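Planning a budget for a small assembly cell

Before you ask for quotes, write down what the cell has to do, part by part. Most overspending on a first robot cell comes from buying the arm early and finding later that the fixtures, trays and guarding cost more than was set aside. The steps below follow the order used at Losier when the Votport bench was planned, and they suit any tabletop job in which parts are picked from a tray and set into a board.

Step 1. List the parts and where they sit

Give each part its own line in a spreadsheet. Record its outside size, its weight, the face the gripper will hold, and where it starts and finishes. Hollow parts need an extra column for wall thickness, as this decides whether the part can be gripped from inside or only across the outer walls. Lilian Nyaga, who drew up the Losier list, also recorded the gap left beside each part once it is in place. That figure sets the widest finger you can buy.

Step 2. Lay the cell out in simulation

Do this before money is committed. A free or low-cost simulator is enough. Model the table, the board, the supply tray and the gripper at true size, and place the parts in their finished positions. Round pegs and raised edges near a seat should be modelled too – they are small, but they are what the fingers hit. 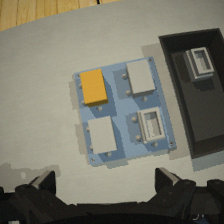
FIXTURES AND TRAYS

The Votport layout uses a square board with its four places in a two-by-two pattern, and a walled tray to the right of it. Two of the places hold light grey blocks, one an orange-yellow block and one a hollow white frame. A matching frame lies in the tray. Pegs stand close to the seats, so the approach has to be near vertical, and finger width becomes a buying decision.

Price the board and the tray as separate items. The board is the precise one. It locates every part, it needs to be fixed down, and it will be remade at least once if the part drawings change. Allow 800 for a machined board and 200 for a tray, in whatever currency your quotes arrive, and replace both figures as soon as you have real ones. Order 2 trays if the operator is to refill one while the other is in use.

Tray walls deserve a check of their own. A part lying close to a wall may leave no room for the outer side of a finger. Either specify a wider tray or add locating ribs to the floor that keep parts away from the edge. Ribs are cheaper at the drawing stage than as a later change.

Step 3. Choose the gripper, then the arm

Work from the fingers backwards. Take the narrowest gap from Step 1, subtract your clearance, and ask suppliers for fingers that fit. Opening width comes from the largest part, measured across the faces you intend to grip. Add the mass of the gripper to that of the heaviest part before reading the payload column in an arm catalogue. Reach should be measured to the far corner of the tray with the gripper pointing down.

Step 4. Add the lines that are usually missed

– Spare fingers, one full set
– Cable and hose management
– Table fixing and levelling
– Guarding and the risk assessment
– Programming time, including rework after the first trial
– Operator training

Haruna Arai's rule for programming time is to cost 6 days for a board of this size and to keep any unused days for changes.

Step 5. Send the same pack to each supplier

Include the parts list, the layout file, one rendered view and the cycle time you need. Ask for fixtures, gripper, arm and installation to be priced on separate lines. Quotes that come back as a single sum are hard to compare and should be returned for a breakdown. Lead times belong in the same table, with the board drawing released first.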